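Lilby hand gripper: README and data card

Lilby is a hand-held two-finger gripper with a camera on top, built in a shared workshop, plus the recordings we've made with it so far. You hold it, you do a chore with it, and the camera and the finger sensor write everything down. Then Semaan (the small arm at the back of the shop) tries to learn the same chore. It's a really fun thing to build and I hope a few of you do!

What's in the folder

- parts/ has the print files for the fingers, the body and the camera post
- record/ has the logging script and the Cekden calibration tool
- episodes/ has the recordings, one folder each
- notes.txt is my running build log, typos and all

The data

There are 312 episodes in 29 sessions, recorded by me (Pouran Mohammadi) and whoever was at the bench that evening. Each episode has video, finger opening in millimeters and a timestamp per video frame. Video runs at 15 frames per second. That sounds slow, but it was plenty for picking up blocks and lids, and the files stay small enough to copy over the shop network while you make tea.

Every session begins with the fingers spread wide over a clear stretch of bench, so the script can find both inner edges before anything gets picked up. Black fingers on pale wood make this step a joy, and the mounting holes in the top faces are handy landmarks when you check the tracking by eye.

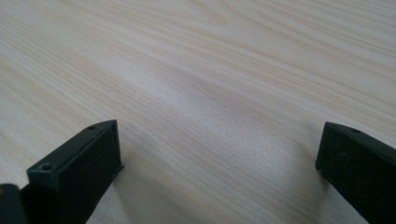

Building one

1. Print both fingers in matte black. Glossy filament threw reflections that confused the edge finder.
2. Clean out the screw holes by hand before assembly.
3. Fit the fingers with 4 screws and leave them a bit loose until the jaw closes square, then tighten.
4. Plug in the Astia board and run the Cekden tool. Open, close, open again, save.

Known problems

Shine on the bench top can wash out the grain. The edge finder copes, but anything that tracks the surface itself may drift.

Episodes from the first two sessions have the finger opening reversed (big number means closed). Flip it when you load them, or use the --old flag.

No left-handed recordings yet. I'd love some!

License

Do what you like with the parts and the data. If you build a Lilby, send me a picture and tell me what you changed.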